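Bin-picking cell / Faults and stoppages
Friday, January 15, 2021
Logged by Jae-in Seol

Ticket: Protective stop during descent into bin, intermittent
Cell: Nallilex bench cell 2
Severity: medium (no injury, no damage to arm, picks halted)
Status: open, workaround in place

Summary

The arm goes into a protective stop on the way down to a pick. The controller reports an external torque limit on joint 6, sometimes joint 5. The stop comes before the fingers touch anything. After an acknowledge and a retreat to the home pose the arm runs normally, often for a long stretch, and then does it again.

First seen on the overnight soak run. The run was set for 1000 picks and stopped at pick 59. I restarted it and it stopped again after another 50. A third attempt ran to completion with no stop at all, which is the reason I did not log this sooner.

Setup at time of fault

Gray bin, mixed objects, single arm. Grasp poses come from the Kuvus planner, current release. Gripper was last removed and refitted in June. Payload file has not been edited after that. Collision thresholds are the ones Oberholzer supplied with the cell and are unchanged.

What I checked first

1. Payload and center of gravity. Ran the load identification routine with the gripper on. The result agreed with the stored file. Not the cause.

2. Bin position. Suspected the bin had crept and the gripper was brushing a wall on the way in. Measured the bin corners against the taught points. No shift worth correcting. The bin is full of old scuffs so marks on the walls are no help in deciding this.

3. Contact with objects. Went through the stop poses in the log. In every case the fingertips were above the highest object in the height map. Clear and shiny items do leave holes in the height map, so I repeated the test with an empty bin and a fixed list of poses. It stopped there too. Objects are not required to reproduce the fault.

4. Brake and joint self test. Passed on all axes.

5. Controller temperature. Normal, and no correlation with the stops.

Pattern

I sorted the stop poses by wrist angle. All of them have joint 6 turned well toward the negative end, with the tool low in the bin. Poses at the same depth with joint 6 near zero never stopped. Poses with joint 6 negative but the tool above the rim never stopped either. It needs both.

That points at the cable dress. The yellow cable crosses the link, goes under the wrist and comes back up around it to the connector, with the black cables alongside. As joint 6 winds negative the loop gets shorter. As the arm reaches down, the slack that should feed the loop is taken up farther back. The cable then pulls on the wrist and the controller reads the pull as a collision.
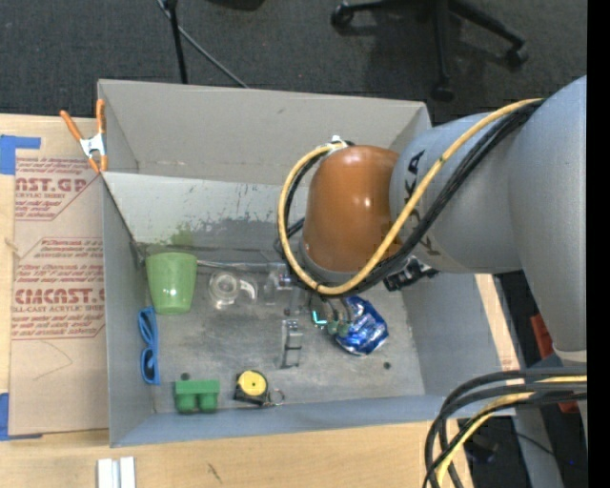

Yoon-hee Cho replied that she would not close this on cable dress alone. Her point was that a tight cable should give a torque that rises smoothly with joint angle, and the traces attached to the first two stops show a step. She asked whether the cable is catching on something and letting go, and whether the stops happen at the same joint angle each time or are spread out.

They are spread out. I went back to the traces to answer this properly. On the first two stops the external torque estimate on joint 6 is flat, climbs for a short time, then jumps. On later ones there is a climb and no jump. So there may be two things going on: general shortage of slack, and an occasional snag on top of it. I agree that the original write-up did not separate them.

Tests after Yoon-hee's comment

Test A. Jogged joint 6 negative at reduced speed with the tool low, watching the loop by eye. The loop tightened against the wrist housing. Torque estimate rose with it. No step. Reversed, and the torque came back down along nearly the same curve.

Test B. Same motion at production speed, 20 repeats. Two protective stops. One of them had the step. I could not see where the cable caught, if it did.

Test C. Released the cable upstream and fed extra slack forward by hand with the arm stopped, then secured it again. Repeated Test B with everyone outside the marked area. No stops. Peak torque was well under the threshold on every pass.

Test C is the strongest evidence so far. It does not tell me what causes the step, only that extra slack makes it go away for now.

Things I have decided against

Raising the collision threshold. It was suggested on the call and would probably get rid of the stops. It would also hide a cable being pulled toward its connector on every deep pick, and it would reduce protection for anyone leaning over the bin to reset objects. The threshold stays where it is. If anyone has changed it on cell 1, please put it back and note it here.

Automatic acknowledge and retry. Same objection. A stop on this cell needs a person to look at the wrist before it is cleared.

Workaround in place

Joint 6 is limited in software on the negative side for all bin poses. The planner picks the mirrored grasp where one exists and skips the object where it does not. This costs some picks along the left wall and in the corners. Soak runs are attended until the ticket is closed – no overnight runs.

Open items

– Reroute the cables with a longer loop and a proper guide at the wrist. Jida has a bracket drawing from another cell that may fit. Waiting for a reply.
– Inspect the connector and the last section of cable for strain. I looked with a flashlight and found nothing, but it needs to be unplugged to check the pins.
– Yoon-hee to review the step in traces 1 and 2 with the unfiltered data.
– Add joint 6 external torque to the standard run log. At present it is only saved when a stop occurs, so there is no baseline to compare against.
– Repeat the empty bin pose list after the reroute, software limit removed, before going back to mixed objects.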